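May, ten to midnight

Too wired to sleep, so I'm writing this in bed with my shoes still on! First night of the skittles league and we WON. Well, we won two legs out of three, which Osian says counts as a win and he's the captain, so it's going in the diary as one.

I had no idea what to expect. I signed up on my own back in the winter and got put with Osian, Shiyu and a very tall man called Vaughan Te Moana who bowls left-handed and apologises to the pins. We're called the Rallum Rollers (Vaughan wanted Gostileck Thunder, outvoted). 15 teams in the league this season, and the whole lot of them seemed to be squeezed in round the bar by half seven, shouting over each other. Lovely noise.

My first ball went straight in the gutter. Second one too. Then Lorna Pangilinan from the other side came over and showed me how to let go lower down, almost brushing the floor, and my third took out five! I made a sound I didn't know I could make. Fancy helping the opposition like that. I hope we play them again soon.

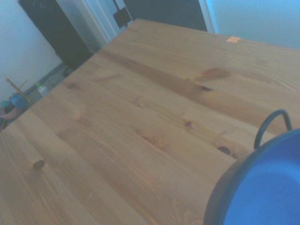 Pine and plenty of knots.

Shiyu was the star. She cleared all nine in one go on the last leg and the whole place banged on the tables, even the Khalaf lot, who'd been a bit sniffy about our shirts. Final pins were 582 to 574, so eight in it, and I'd like it noted that five of those were my third ball. Chips and pickled onions afterwards, on the house. Honeylyn kept score all evening in green pen and is bringing her sister next time, if she can get her off the quiz team.

Arm aches, thumb's sore. Must ask Osian what time we start at Mokik, and find some shoes with flatter soles before then. I've put it on the calendar in capitals.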